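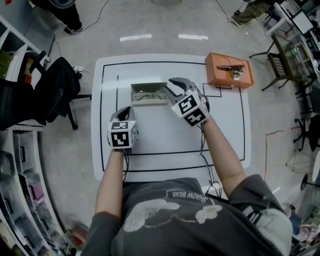
Murkero – band and label meeting
Minutes, February

Present: Facundo Domínguez (chair), Bautista Olivares, Lautaro Carrasco, Parviz Kiani (minutes)
Apologies: Gervasio Herrera

1. Previous minutes
Agreed, with one correction: the mixing was done at Trudov, and the mastering is still to be booked.

2. Live album
Lautaro has finished rough mixes of 10 songs from the Maldonado show. The bass drops out in the second verse of "Fumatbridge" and he does not want to patch it. Bautista would prefer to use the soundcheck take. Left open until Gervasio has heard both.
The running order stays as it is, apart from the two slow songs, which will be split up. Total length must stay under 60 minutes.
Action: Lautaro to send both takes to Gervasio.

3. Vinyl
Parviz has a quote for 200 copies on black vinyl. Coloured vinyl would add four weeks, so it was dropped. Test pressings go to Facundo, as he has the only decent turntable.
There are 142 orders so far through the mailing list. Orders stay open until the test pressing is approved.
Action: Parviz to confirm the quote and ask about printed inner sleeves.

4. Sleeve
Second draft looked at. The logo is too small and the song titles are hard to read on the dark side. Bautista asked for the old lettering from the first demo – agreed, if a clean copy can be found.
Action: Bautista to look for the original artwork.

5. Rehearsals
Start at 7 pm from now on. Drums to be set up beforehand.

6. Any other business
The spare guitar head is still at the repair shop. Facundo to collect it and pay from the band account.

Next meeting: after the test pressings arrive. Parviz to send round dates.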